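Posts > Clothes & Closets > In-ho Koo > Thread

In-ho Koo
2020-09-08

okay so I've been thinking about shirt folding way too much and you're all going to hear about it. thread!

It started in February when I moved to the apartment in Gastosbridge and found out the bedroom closet is really just a shelf with a door. No rail. No room for a rail either (I measured, then I measured again with a different tape like that would help). So everything I own that used to hang now has to be folded.

T-shirts, fine. Jeans, fine, jeans fold themselves. Shirts with a collar and buttons are where I lose my mind.

The way I grew up doing it: face down, sleeves in, sides in, bottom up, flip. Looks great for as long as you're looking at it. Then you pull one from the middle of the stack and the whole stack goes with it.

A big part of it is the fabric. Heavy cotton stays where you put it. Anything thin has its own plans, and the thin ones are all my summer shirts, so there went my whole summer.

Second thing, get a dark cover on the table. I didn't believe this one either! But a light shirt on a light table, you can't see where your edges are going. Put something black under it and every crooked corner shows up right away. Lint shows up too, which is the annoying part.

Also if your cover has a seam running down it, line the shirt up with the seam before you do anything else. Free center line. I did it by eye for months like a fool.

Light green on black, folded but still pretty crumpled along the right side and the front edge:

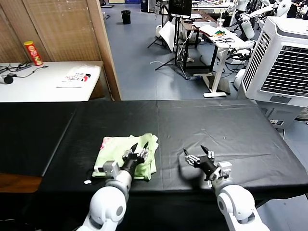 Apostolos Tsolakis: I quit flattening between folds and mine got better. One smooth with the side of your hand at the very end and leave it alone. Every time you press in the middle of the job you're just setting the wrinkle.

See, I had to go try that. I think he's half right? On the thin shirts, yes, big improvement, I was pressing creases in and then wondering where the creases came from. On the heavier ones I still want a pass after the sleeves go in or the bundle ends up lumpy.

A few of you asked if I button them first. Top one, the third one, and the bottom one. I used to do all of them and it took forever, and then I went through a lazy phase of doing none and the front panels slid apart every single time. Three is my peace treaty.

Collar: stand it up, lay it down again, and don't let it get trapped when you bring the side over. If it feels like the collar is fighting you, the side fold is too narrow. Open it back up and go wider. It's one fold, you'll live.

Print placement is a matter of taste and I have strong taste. If there's a patch of something fun on the shirt I want it facing up so I know which one I'm grabbing at six in the morning with one eye open. Means you sometimes have to fold it "wrong" and let the print land off to one side. Worth it.

My cousin swears by those plastic flip boards. She has the Vidal one, which cost her 14 dollars and makes every shirt exactly the same size, and yes, her shelf looks like a store. I tried it for an evening and the long sleeves kept poking out of the bottom like little feet. Maybe I was doing it wrong. She says I was definitely doing it wrong.

Okay, loose corners. This is the last thing I haven't solved. You get a nice rectangle, you're proud, you lift your hands away and one corner has wandered off. Usually it's the tail of the shirt that didn't get caught in the last fold. Tuck it under before moving the bundle, with two fingers, from the outside in. If you pick the shirt up first, the corner just gets longer.

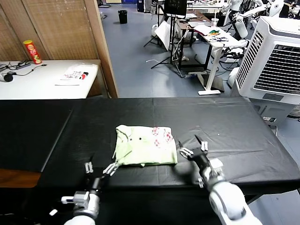 Pale green shirt, checkered print showing, one corner still loose at the lower left.

I love that red and white check, by the way. It's what makes the shirt! Plain green I'd walk right past.

Somebody in the replies wanted to know about stacking. I go collars alternating, left, right, left, right, so the pile doesn't lean to the thick end. Heavier shirts on the bottom. No more than what you can lift with two flat hands without the middle sagging.

And somebody else wanted to know if I iron first. I do not. I'm on the third floor and the ironing board lives in the basement storage at Grendamari, so you can guess how often that trip gets made.

Next up is fitted sheets, if I can find one that hasn't already beaten me. Send me your sweater methods in the meantime, the bulky ones are taking up the entire left side of the shelf and it's only September.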